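Wirkasar Grasp Planner
Planning and simulation software for two-finger grippers
Maker: Cakarus
Current release: 3.2, 13 Jul 2019

Wirkasar works out where a parallel gripper should take hold of an object, plans the arm's path to it and tests the result in simulation. It runs on an ordinary desktop computer and can be used before any hardware has been bought. The hand view in the simulator shows what a wrist camera would see.

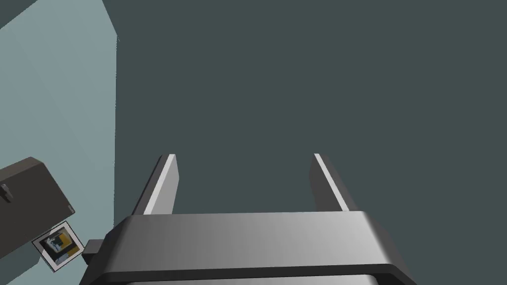 Hand view in the simulator: fingers open with nothing between them, then a cup held low down between the fingers.

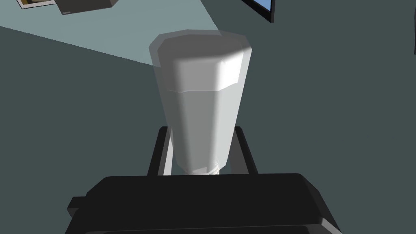

What it does

The planner takes a model of the object, a model of the gripper and a list of the surfaces nearby. It proposes grasps, throws out those the arm cannot reach and puts the rest in order. The order depends on finger contact, distance from the object's centre of mass and clearance around the housing. Each of these can be given more or less weight in the settings file.

Tapered objects need more care than straight ones. Flat fingers on a sloping side touch along a short line, and a firm squeeze can push the object out of the grip. Wirkasar checks the slope at each contact and marks down any grasp where the sides lean too far. You can set the limit for each object or leave it at the default.

Low-detail models are accepted. A round object built from flat panels will plan well enough in most cases, but the planner treats every panel as a real face and may prefer one panel over its neighbour for no useful reason. Switch on "smooth contacts" to average across them.

Simulator

The simulator is included and needs no separate licence. Physics and drawing run apart from each other, so long batches can be left overnight with the display turned off. Any run can be replayed from its log, paused at any step and viewed from the hand, from a fixed point or from a camera you place yourself.

Shading is kept plain in the standard display. If you are training a perception model, the Besson add-on varies the lighting, surface colours and camera position between runs, and writes out depth and object masks with each colour view.

Object library

The standard library holds 479 objects, mostly household and office items. Each comes with a visual model, a simpler collision model, and values for mass and friction. The friction values are estimates – check them against your own parts before relying on a planned grip force. You can add your own models in OBJ or STL format.

Control link

Finished plans are sent to the arm through Indwood, our control layer. It handles timing, joint limits and finger force, and stops the motion if the measured position drifts from the plan by more than the set amount. The same script drives the simulator and the real arm. Only the target name changes.

Indwood can also be bought separately by users who already have a planner.

Requirements

Operating system: 64-bit Linux or Windows 10
Memory: 8 GB, or 16 GB with Besson
Graphics: any card with OpenGL 3.3 support
Scripting: Python 3.5 or later

Licences and support

Single seat, one year: £1704
Besson add-on, one year: £479
Support by email is included for 52 weeks from the date of purchase. Teaching licences cover one room and are renewed each December.

Licences can be moved between computers from the account page. Release the old computer first – the new one will not start until this has been done.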